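Home Rooms Rates FAQ Getting here Contact

We use cookies to keep this site working. Accept Settings

Frequently asked questions – Trarkari Guest House

Quick answers to what people ask most. Not on the list? Email the desk, Gemma Whiteley usually replies same day. Last updated Sep 3, 2020.

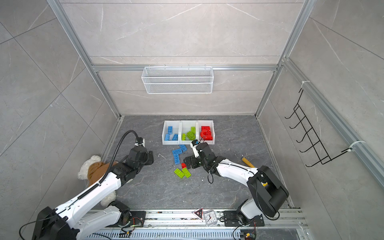
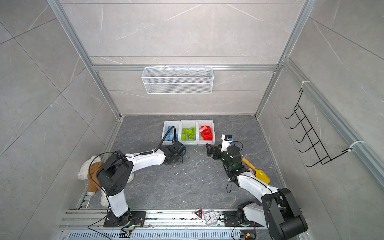 Hanging basket and hook rack, gray marble-look tile.

Booking and paying

How do I book?
Website, phone, or email. Website is fastest. You get a confirmation with a booking number – keep it, we ask for it at the desk.

Do you take a deposit?
One night, taken when you book. Rest is due on arrival. Card or cash, no checks.

I booked through Rovow. Can you change my dates?
No, sorry. Rovow bookings have to be changed on Rovow. We can't see your card or touch the dates from our end. If they keep you on hold forever, call us and Ruth Parsons will try to chase it.

Can I cancel?
Free up to 3 days before arrival. After that we keep the deposit. No-shows same thing.

How many rooms are there?
37, on three floors. Ground floor rooms go first so ask early if stairs are a problem.

Arriving and leaving

What time is check-in?
From 2 pm. Room might be ready sooner, might not. Bags can go behind the desk either way.

And check-out?
11 am. Late check-out till 1 pm if the room isn't booked that night. Ask the evening before, not at 10:55 please.

What if I get in after midnight?
Fine, but tell us. Front door locks at 11. Night bell is on the left, Neville Mellor is on most nights and will let you in. Give him a minute, he may be up on the top floor.

Is there parking?
Small lot behind the building, first come first served, free for guests. When it's full use the public garage on the next street. That one is not free and we dont validate.

How do I get there from the train station?
Ten minute walk, mostly flat. Out the main exit, right, straight on past the Cropper bakery, then second left. Cabs wait outside the station until late.

Rooms

Is there wifi?
Yes, free, all floors. Weak at the far end of the third floor. Password is on your key card sleeve.

Air conditioning?
Top floor and second floor only. Ground floor rooms have a fan. They stay pretty cool anyway.

Can I get an extra bed?
Folding bed, in the larger doubles only. Cribs are free but we only have 2, so reserve one.

Which room is the quietest?
Anything at the back. Front rooms get the buses from six in the morning. We can't promise a back room but put it in the notes.

Are pets allowed?
Small dogs, ground floor, small cleaning charge. No cats – sorry.

Food

Is breakfast included?
Depends on your rate, check your confirmation. If it isn't you can add it at the desk the night before. Served 7 to 10, weekends 8 to 10:30.

Gluten free, vegan etc?
Yes to both with a days notice. The kitchen is small and shared so we can't garantee no traces of nuts.

Can I eat dinner there?
No dinner. Skandik across the road does a decent one, closed Sundays. The desk has menus for a couple of places that deliver.

Other stuff

Are you open all year?
Closed the last two weeks of January. Email still gets read, just slower.

I left something in my room.
Call with your booking number and what it is. We hold things for a month. You pay the postage if we mail it.

Do you do group rates?
Yes, five rooms or more. Group bookings go through Nigel Pilkington, by email only.

Share (3) Comments (0)

Sign up for our newsletter – offers and last minute rooms. Your email Subscribe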